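# How do you store kitchen sponges so they don't all end up in one soggy heap?

I buy sponges the way other people buy books, meaning faster than I use them. They have been living in a bag under the sink, where I forget about them and buy more. This week I got them onto a little two-tier shelf and I'm fairly pleased with it, but I have questions.
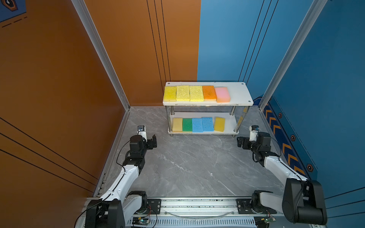

*Five up top, five below. The pink one likes its space.*

The shelf is white with chrome legs, and the top board has little screw holes in it, so I could attach something if it would help. My questions are really these:

- Is there any point sorting them by color, or should I go by type? I have the two-layer kind and the plain porous kind, and at the moment they are mixed according to no system I can defend.
- Will sponges that are in use dry properly on a solid board, or do I need wire?
- How far apart should they be? My top row is five across.

The under-sink cabinet is 60 cm wide, if that matters. I'd like to keep the shelf in there eventually, though I suspect it will be happier on the counter and I will be less happy looking at it.

**Posted by shelf_esteem**

---

**Sugeng Tuhumury**

Keep the spares and the working sponges apart. That's most of the answer. A spare that has never been near water can sit on a solid board, in a drawer, in a shoe box, whatever you like. A sponge you used on last night's lasagna can't, because the underside has nowhere to dry and by the end of the week it will have opinions.

So I'd give the top board to the sponges in use and the bottom one to the spares. Water runs down, I know, and you'll want to tell me that's backwards. Put a cheap wire rack on the top board with a tray under it and nothing will drip on the lower level. I use a cookie cooling rack that got bent in a move. If you don't want a rack, stand the wet ones on their long edge and leave a finger's width between them. Squeeze them out first, and I mean properly, since a sponge that drips when you set it down will still be wet at breakfast.

On color versus type: color, but make it mean something. In our house:

- yellow is dishes
- green is pots and the stovetop
- blue is counters
- pink is the bathroom, and it does not come back

My brother-in-law ignored the pink rule once in June and we ate off paper plates until I'd calmed down. With your set you'd have plenty of yellow for dishes, which is the job that eats them fastest anyway. I'd turn the orange one over to the sink itself.

Leave the screw holes alone. If you want to hang something, use a hook over the edge of the board.

As for the cabinet, 60 cm is wide enough for most small shelves, but measure the height under the trap before you get your hopes up. Mine cleared it by 6 mm and I've hit my knuckles on it ever since. And if the working sponges go in there, you'll have to leave the door open for them to dry, at which point you're looking at the shelf anyway.

---

**turkico_fan**

get the Turkico caddy. suction cups, holds two sponges, done. mine fell off the tile twice but that was the tile

---

**dishpan_hans**

I'd go by type and let the colors fall where they may. The layered ones usually have a firmer side for scrubbing and the plain porous ones are better at mopping up, so if you group them you reach for the right one without thinking. Check yours with a thumb though, because I once bought a pack of Emow layered sponges where both sides were equally soft and the second layer was there for decoration.

I don't agree about standing them on edge. Mine fall over. I lay them flat on a folded dish towel and flip them after dinner, which works fine if you are the sort of person who remembers to flip a sponge after dinner.

Also, do you need them all out? Put two in use, leave the rest in a closed container, and get the others out when the first two get ugly. You'd free up most of that shelf for dish soap and the brush you presumably also own several of.

---

**shelf_esteem**

Four brushes, thank you for asking. Going with the color plan and the cooling rack. The pink one has been reassigned to the bathroom and I've measured under the trap - it's staying on the counter.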